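## Skarkgate pickup robot: should the store buy one?

Term report, section 3 onward. Sections 1 and 2 (store background and the interview notes) were handed in before October break and are not repeated.

### 3. What we were asked

Skarkgate is a mid-size supermarket that wants a machine to pick fallen stock off the floor during opening hours. The manager had a quote from a reseller, Siqueira, for a one-arm mobile unit called the Vumlow. The quote was $3383 per month on a lease, training included. Our job was to say whether that money makes sense, and what else would have to be bought with it.

I went in doubtful and I'm still doubtful. Cleiton Macedo, my partner on the project, was more hopeful and wrote section 5 of the first draft. I have cut some of it.

### 4. What the quote leaves out

The brochure says the Vumlow can "restore order to any aisle." We asked Siqueira what that meant and got the brochure again. After two more emails we had this:

- The gripper that comes with the lease is meant for boxes. A softer gripper for cups and pouches costs extra, and they would not put a price in writing.
- The floor map has to be redone when displays move. Skarkgate moves its displays for every promotion.
- Training means 13 hours of recorded examples. The store has to supply the people, the goods and the floor space.
- Repairs are by mail.

The third item is the one I would worry about. Thirteen hours of recording is many more hours of staff time once you add setting out goods, checking files and redoing the bad ones. We put it in the budget as labor. Siqueira's own sheet has it as zero.

### 5. Can it do the work?

We can't answer this from a brochure, so we asked for test results. Siqueira sent one page that claims a 100 percent success rate. It doesn't say how many tries that was, what the objects were, or what kind of floor they were on. I would give that number no weight at all in the decision.

Our own list of what makes the task hard came from looking at recordings of people doing it by hand. Small cups end up standing, tipped and on their sides in the same spill, so one way of grabbing won't cover them. A polished floor throws back the ceiling lights. Stacked goods come close to the spill, and a wide base has to get past them. Shoppers keep shopping.

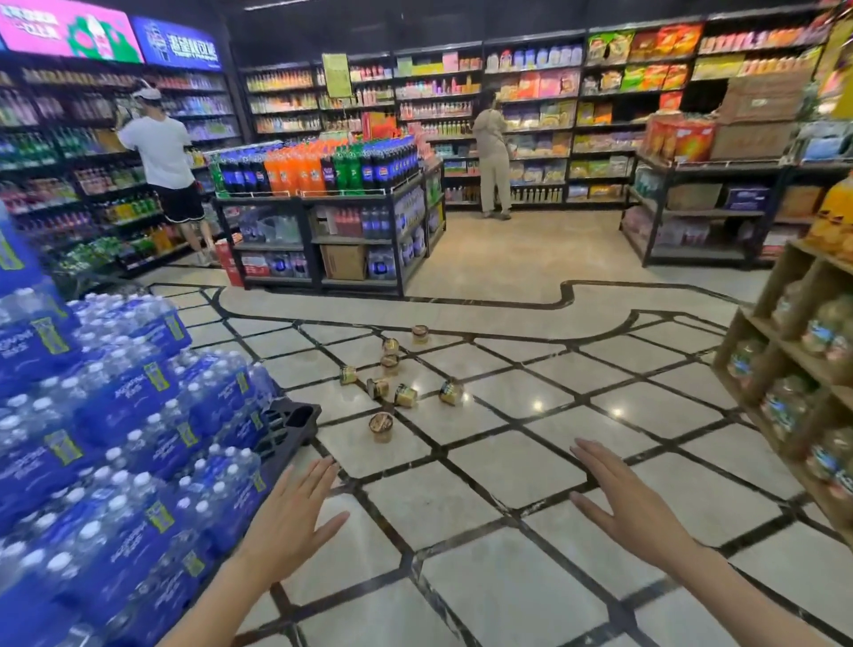

Ademir Barros read this section in draft and disagreed with me. You're pricing the hardest spill in the store, he wrote, and most of what falls is one box in an empty aisle, so work out what the easy ones are worth first and then see if the lease still looks silly.

It's a fair point and I tried it. Using the pickup log in section 2, the easy cases are also the ones a clerk fixes in passing, with no time charged to anybody. The robot saves very little there. Where it could save something is the messy spill, and for that we have no evidence it works.

### 6. Recommendation

Do not sign the lease this term. If the store still wants to go ahead, ask for these in writing first:

1. A price for the soft gripper.
2. A trial on Skarkgate's own tile, with the store's own cups, and every failed try counted.
3. The cost of remapping after a display change.

We also looked at Foltanum, which rents a similar unit by the week. Their rate is higher but there is no long contract — for a trial, that matters more. They had not answered our question about insurance when this report was due.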